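Cuaderno del taller, junio
Vajilla y mesa de la sala pequeña

9:10. Retomo lo de la mesa donde lo dejé. La superficie blanca aguantó bien la limpieza con jabón neutro, sin cercos nuevos. Sigue el cerco viejo de la esquina de la ventana, el de la tetera, que ya no sale con nada. He probado bicarbonato en pasta, veinte minutos, y lo único que he conseguido es dejar un círculo algo más mate que el resto si se mira a contraluz. No insistir. Si alguien quiere seguir, que lo haga por la cara de abajo, donde hay un retal del mismo acabado pegado al travesaño.

Lo pendiente de esta semana era decidir la vajilla para la sala de visitas. Tenemos tres procedencias mezcladas en el armario: lo que compramos a Hotar, lo que vino con el traslado desde Gerley y las piezas sueltas de Wunderlich, que son las de mejor esmalte y las que menos quedan. Jonas quiere que todo lo que se saque a la mesa combine sin tener que comprar un juego entero. Presupuesto cerrado en 221 euros, bandejas incluidas.

10:00. Vaciado el armario. Lo he puesto todo en el suelo sobre mantas, por procedencias. Salen 46 piezas aprovechables. Aparto las desconchadas en el borde, aunque el desconchón sea pequeño, porque en el lavavajillas van a más. Las desconchadas van a la caja de cartón de debajo del banco, para probar pegamentos. No tirarlas.

Los platos blancos con el filete oscuro son los de Gerley. El filete está gastado en bastantes, sobre todo en los de postre, y en alguno ha perdido el tono hasta quedar en un marrón flojo. De lejos no se nota. De cerca sí, y más si se pone uno gastado al lado de uno nuevo. Propuesta: ordenar por desgaste y sacar siempre los de la misma pila.

Las tazas rectas y los vasos verdes son de Hotar. El verde no es igual en todos, hay dos tandas. La segunda tira a gris. Con luz de techo se confunden y con luz de ventana no, así que la separación la he hecho junto a la ventana. He marcado la base de los grises con un punto de rotulador cerámico.

11:30. Prueba de apilado. Los platos de Gerley apilan bien hasta diez; a partir de ahí la pila baila, tienen la base un poco combada. Los de Wunderlich apilan mejor pero son más anchos y no caben de dos en fondo en la balda de arriba. Solución: Wunderlich abajo, Gerley en medio, tazas arriba sin apilar. Jonas prefiere las tazas boca abajo por el polvo. Yo no, porque el esmalte del borde roza con la balda. Quedan boca arriba con un paño encima hasta que lo hablemos.

12:15. Llega el paquete de Drollby con las bandejas. Pedimos verde claro y crema. Las crema vienen con una rebaba en el canto, fina, que se quita con lija de 2.000 en mojado. He hecho una entera, sin problema, aunque queda un brillo raro en el canto. Las verdes vienen limpias. Guardar el albarán, está en la carpeta azul. Si devolvemos las crema hay que hacerlo en su caja, no la rompáis al abrir las demás.

Primera impresión: pesan poco. Cargadas con dos tazas llenas no ceden en el centro, pero si se cogen por un solo lado flexan algo. Para llevar de la cocina a la sala, con las dos manos y ya está. La superficie interior resbala bastante con la base mojada, un plato se va hasta el reborde con poca inclinación. Habría que probar un tapete fino, o simplemente secar la base antes de cargar.

15:40. Pruebas de color sobre la mesa. Apunto las combinaciones para no repetirlas:

Plato Gerley, vaso verde, bandeja crema. Queda sucio. El crema al lado del blanco de la mesa parece amarillento.
Plato Wunderlich, taza gris verdosa, bandeja crema. Algo mejor, pero la bandeja sigue molestando.
Plato Wunderlich, taza verde, bandeja verde. Bien. Problema: no hay platos Wunderlich suficientes.
Plato Gerley, pieza verde, bandeja verde. Bien también, y de estos sí hay. El filete oscuro ayuda a que el plato no se pierda sobre el blanco.
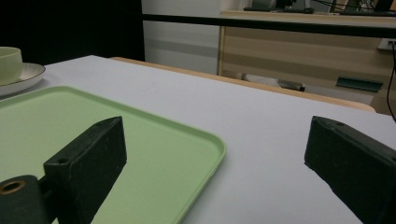 Bandeja verde claro en la mesa blanca; detrás, pieza verde pálido sobre plato de filete oscuro.

Me quedo con la última. Jonas ha pasado a verla y está de acuerdo, con la condición de que la bandeja no se deje puesta en la mesa durante las visitas, solo para traer y recoger. Me parece razonable, ocupa mucho para lo que es la mesa.

16:30. Cuentas. Devolviendo las crema nos sobra para reponer dos vasos de la primera tanda, si Hotar todavía la tiene. He escrito preguntando por el tono y les he mandado la referencia de la base. Sin respuesta al cierre.

Las sillas de madera arañan el canto de la mesa cuando se empujan hasta el fondo. El respaldo curvo toca justo a la altura del tablero. He puesto fieltro autoadhesivo en una, a ver si aguanta. El rollo es el que pone 2.000 mm y está casi entero, en el cajón de los tornillos largos.

Pendiente:
Lavar lo apartado antes de meterlo en el armario, a mano lo de Wunderlich.
Etiquetas de balda. Letra grande, que las de ahora no se leen.
Preguntar a Jonas por las cucharillas, falta una bolsa.
Embalar las bandejas crema y llamar a Drollby para la recogida.
Mirar el fieltro de la silla dentro de unos días.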